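Sorting what comes back: Arif Paul on the returns room at Iden

Arif Paul has spent most of his working life dealing with things other people are finished with. He started in the warehouse at Stasico, moved to the toy side when it opened, and now runs the sorting room at Iden, a toy lending library that mails mixed boxes to families and takes them back at the end of the month.

The library has 357 member families. In December, its busiest month, 714 boxes went out. Paul keeps the numbers on a sheet taped inside a cupboard door.

"People think the hard part is sending them out," he says. "Sending out is easy. You have a list, you follow the list. Coming back there is no list. You get what you get."

Boxes are opened at a long bench by the back door and emptied into gray bins. From there, everything is sorted by what it is made of. Soft toys go one way, hard plastic another, and anything stretchy or sticky goes into a tub of its own.

"The soft ones are slow," Paul says. "They have to be washed and then they have to dry all the way through, and in winter that can be two days. Plastic I can wipe down and have on the shelf by lunch."

He did not always sort by material. For the first year the room sorted by age group, the way the catalog does. He says it looked tidy on paper and made a mess of the washing – a rattle and a plush rabbit would be in the same pile, and somebody had to pull them apart again before anything could be cleaned. He changed it after a bad spring when they fell 3 weeks behind.

The building is older than anything in it. It went up in 1862 as a seed store, and the floor in the sorting room slopes toward the street. Paul has wedges under two legs of the bench. Balls are unpacked last.

He buys his bins from a supplier called Javex and is not sentimental about them. They get scratched within a week and stay that way for years. "I wipe them out when I remember. The toys get cleaned after the bin, so the bin can look how it likes," he says.

What does bother him is small parts. A thin strip or a little loose piece ends up against the wall of the bin and gets tipped out with the dust. He now asks everyone to empty a bin by hand down to the last item, and not to turn it over until they have run a palm along all four sides.

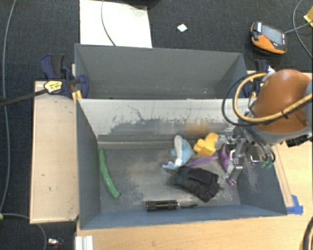
A bin of mixed items, with a blue and white soft toy near the back and a chunky yellow toy next to it.

Mixed bins like this one are the normal case, according to Paul. He takes the soft toys out first so they can go straight in the wash, then the big solid pieces. Long thin things are left for the end.

Asked what he would change, he says he would like a second sink and a better lamp over the bench. He has asked for the lamp twice. He would also like families to send things back in the box they came in, "with the lid on, if they still have the lid."

Iden plans to open a smaller branch on Lagos Street next year. Paul will set up the sorting room there and train whoever takes it on. He has been to see the space and measured it for shelves. The floor, he says, is level.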